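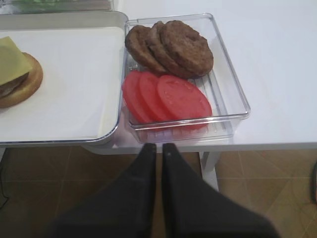

흰 쟁반 위의 치즈버거와 투명 용기.

배달 메뉴판의 가격은 왜 매장과 달라야 하는가

지난 2월에 같은 가게의 같은 버거를 두 번 샀다. 한 번은 매장에서, 한 번은 집에서 배달 앱 플룰러(Pluler)로 주문했다. 배달비는 따로 냈는데도 버거값 자체가 1,580원 비쌌다. 영수증 두 장을 나란히 놓고 보기 전까지는 몰랐다. 앱 화면 어디에도 매장 가격이 적혀 있지 않았기 때문이다.

이중 가격은 새로운 이야기가 아니다. 가게 주인들은 수수료 때문에 어쩔 수 없다고 하고, 플랫폼은 가격은 가게가 정한다고 하고, 소비자는 대체로 모르고 지나간다. 나는 배달 가격이 매장보다 비싼 것 자체에는 반대하지 않는다. 배달은 비용이 드는 일이고, 비용이 드는 일에는 누군가 돈을 내야 한다. 내가 문제 삼고 싶은 것은 그 비용이 음식값 속에 들어가 보이지 않게 된다는 점이다.

우리 동네에서 태국 음식점 루앙릿(Ruangrit)을 하는 차이왓 찬타라시리 씨에게 물어본 적이 있다. 점심 장사가 끝나고 주방을 닦던 시간이었다. 그는 처음 배달을 시작했을 때 매장과 같은 가격을 받았다고 했다. 11개월을 그렇게 버텼다. 볶음국수 한 그릇을 배달로 팔면 중개 수수료와 결제 수수료가 빠지고, 용기와 봉투, 수저 값이 빠진다. 그는 용기값만 한 그릇에 500원이라고 했다. 국물이 있는 메뉴는 용기가 두 개 들어간다. 결국 그는 배달 메뉴 14개의 가격을 모두 올렸다. 올린 다음에 항의 전화를 한 통도 받지 않았다고 한다. 손님들이 이해해 준 것 같으냐고 물었더니 그냥 모르는 것 같다고 했다.

나는 이 대답이 마음에 걸렸다. 그가 올린 금액은 내가 보기에 과하지 않았다. 설명만 들었다면 손님 대부분은 받아들였을 것이다. 그런데 설명할 자리가 없다. 앱의 메뉴 화면에는 사진과 이름과 가격이 들어가고, 매장 가격을 적는 칸은 없다. 가게 소개란에 써 둘 수는 있지만 거기까지 내려가서 읽는 사람은 드물다. 게다가 혼자만 써 두면 옆 가게보다 비싸다는 인상만 준다. 정직하게 적은 쪽이 손해를 보는 구조에서는 다들 적지 않는 쪽을 택한다.

할인 쿠폰이 붙으면 계산은 더 흐려진다. 플룰러는 첫 화면에 쿠폰을 크게 띄운다. 음식값이 오른 만큼을 쿠폰으로 깎아 주면 소비자는 이득을 봤다고 느끼지만 매장에서 사는 것과 같은 돈을 낸 셈이다. 무료 배달도 마찬가지다. 배달하는 사람이 무료로 일하지는 않으니 그 돈은 어디선가 나온다. 음식값에서 나왔다면 무료라는 말은 정확하지 않다.

반론도 있다. 하나는 가격을 정하는 것은 장사하는 사람의 자유라는 말이다. 맞다. 공항 커피와 동네 커피의 값이 다르고, 편의점과 마트의 물값이 다르다. 그러나 공항에서 커피를 사는 사람은 자기가 공항에 있다는 것을 안다. 배달 앱에서 버거를 고르는 사람은 가게 이름과 메뉴 이름이 같으니 값도 같으려니 한다. 유명 체인이라면 더 그렇다. 자유롭게 정하되 다르다는 사실은 알 수 있어야 한다는 것이 내 생각이고, 이 정도 요구가 영업의 자유를 해친다고는 보지 않는다.

다른 하나는 표시를 해도 소비자는 신경 쓰지 않는다는 말이다. 이 말에도 일리가 있다. 비 오는 날 저녁에 아이 둘을 데리고 있는 사람은 1,580원 때문에 우산을 쓰고 나가지 않는다. 나도 그런 날에는 그냥 주문한다. 다만 모르고 내는 것과 알고 내는 것은 다르다. 알고 나면 어떤 날은 걸어가서 포장해 오고, 어떤 날은 두 끼를 한꺼번에 시킨다. 나는 영수증을 비교해 본 뒤로 배달 횟수가 줄었다. 크게 결심한 것은 아니고, 가게가 집에서 걸어갈 만한 거리라는 사실이 새삼 생각났을 뿐이다.

스쿤사이드(Skunside)라는 작은 앱은 얼마 전부터 메뉴마다 매장 가격을 함께 적는다. 등록된 가게가 적어서 쓸 일은 많지 않지만 화면은 참고할 만하다. 배달 가격 밑에 작은 글씨로 매장 가격이 있고, 주문서에서는 음식값, 포장비, 중개 비용, 배달비가 각각 한 줄씩이다. 줄이 늘어나니 처음에는 비싸 보인다. 합계를 보면 플룰러와 비슷하거나 조금 싸다. 비싸 보인다는 느낌이야말로 다른 앱들이 이 방식을 피하는 이유일 것이다.

그래서 한 회사의 선의에 맡기기는 어렵다고 본다. 한쪽만 줄을 나누어 적으면 그쪽이 비싸 보이고, 손님은 옆 앱으로 간다. 모든 앱이 같은 날부터 같은 방식으로 적어야 한다. 복잡한 규제가 필요한 일은 아니다. 매장과 배달의 가격이 다르면 메뉴 화면에 두 가격을 다 적는다. 포장비를 따로 받으면 음식값에서 떼어 적는다. 우선 이 두 가지면 된다. 배달만 하는 가게는 비교할 매장 가격이 없으니 첫 번째는 해당하지 않는다.

가게 주인에게 일이 늘어난다는 걱정도 들었다. 메뉴가 많은 집은 가격을 두 번씩 입력해야 한다. 이 부분은 플랫폼이 맡는 것이 맞다. 계산대에서 아레오(Areo) 같은 주문 관리 프로그램을 쓰는 가게라면 매장 가격이 이미 입력되어 있다. 그 숫자를 앱으로 보내는 기능은 만들기 나름이다. 기기가 없는 작은 가게에는 유예 기간을 주면 된다.

찬타라시리 씨에게 두 가격을 다 적는 제도가 생기면 어떻겠느냐고도 물었다. 그는 다른 집들도 다 한다면 자기는 좋다고 했다. 손님이 왜 다르냐고 물으면 수수료가 얼마인지 말해 줄 수 있으니 그편이 속이 편하다는 것이다. 지금은 물어보는 사람이 없어서 말할 일도 없다. 그러고는 저녁에 쓸 고추를 마저 다듬어야 한다며 주방으로 들어갔다.

나는 그날 볶음국수를 포장해서 들고 왔다. 매장 가격이었고, 용기값 500원은 따로 냈다. 영수증에 그렇게 적혀 있었다.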